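4. Setting the object mask and the pad mask

The grasp labeller in Jirnitar decides, for each frame, whether something is between the two finger pads. It needs two masks for this. The pad mask covers the parts of the gripper which are always in the view. The object mask is calculated by the software and follows whatever is between the pads. In this section you set the first one by hand and check the second one.

Before you start, complete the lens calibration in section 3. If you change the camera or its mount later, repeat both sections.

4.1 Drawing the pad mask

1. Open the session in the Jirnitar viewer and choose Masks > New pad mask.

2. Move the time slider to a frame where the gripper is fully open and there is nothing between the pads.

3. Click along the outline of the base plate, then the arms, then the finger pads. Close the shape with a double click. It is better to stay a little inside the edge of the pads than to go outside it.

4. Move the slider to a frame where the gripper is closed. Choose Add position and draw the outline again. The software fills in the positions between the open and the closed outline.

5. Press Save. The mask is stored with the gripper profile and is used for all sessions which have the same profile.

Note: The screws of the linkage can give bright reflections. Include them in the mask. If they stay outside, the labeller may follow a reflection as if it was an object.

Caution: Do not copy a pad mask from a left gripper to a right gripper, even if the two look the same. The cameras are never mounted in exactly the same angle.

4.2 Checking the object mask

1. Choose Masks > Preview object. The calculated object is covered with an orange colour.

2. Play the session at half speed and stop at each grasp. The orange colour should cover the object between the pads and leave out what lies on the surface behind it.

3. If the colour spreads into the background, lower the value Depth margin in small steps. The default value is 16. Values below 4 are accepted, but thin objects will start to disappear.

4. If a part of the object is missing, choose Add seed and click once on the missing part. Objects with more than one colour often need a second seed.

5. Repeat the check on at least one more grasp with a different object before you save. 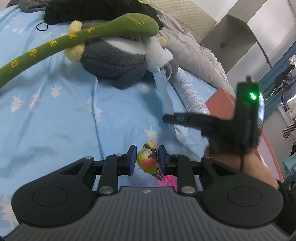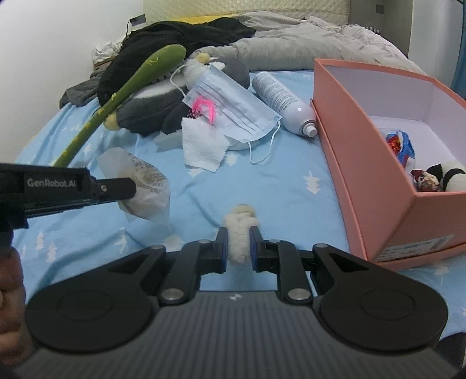

Figure 4-1 (first) and Figure 4-2 (second): Wrist views with an artificial bird and with a knitted object between the pads.

The bird in Figure 4-1 should receive one seed on the red-orange chest and one on the wing. The pink tuft beneath it has a very different colour and needs its own seed if you want to keep it in the mask. For the knitted object in Figure 4-2 one seed in the middle is normally enough. Its colour is close to the white prints on the sheet, so please look carefully at the border of the mask.

4.3 Sessions with two grippers

When two grippers work close together, one of them can enter the view of the other, as at the left side of Figure 4-2. The pad mask does not cover it. Do the following:

1. Load both gripper profiles into the session.

2. Tick Exclude partner gripper. The software calculates the position of the partner from the tracking data and removes it from the object mask.

3. Go to a frame where the partner is visible and check that no orange colour is on it. If the exclusion is shifted to one side, the two clocks are not aligned. Run Tools > Align clocks and check again.

Note: The exclusion removes the partner gripper only. Hands are removed by a separate option, Exclude hands, which is on by default.

4.4 Running the labeller

1. Choose Label > Run on session. A session of 1,130 frames needs roughly 2 minutes on the recommended computer.

2. When the run is finished, open the Uncertain list. It contains the frames where the object mask changed its size suddenly.

3. For each entry choose Accept, Reject or Redraw. You can close the list at any time, and your answers are kept.

4. Export the labels with File > Export labels.

If the Uncertain list is very long, do not correct it frame by frame. Go back to 4.2, change the depth margin and run the labeller again. Answers which you have already given are not overwritten by a new run.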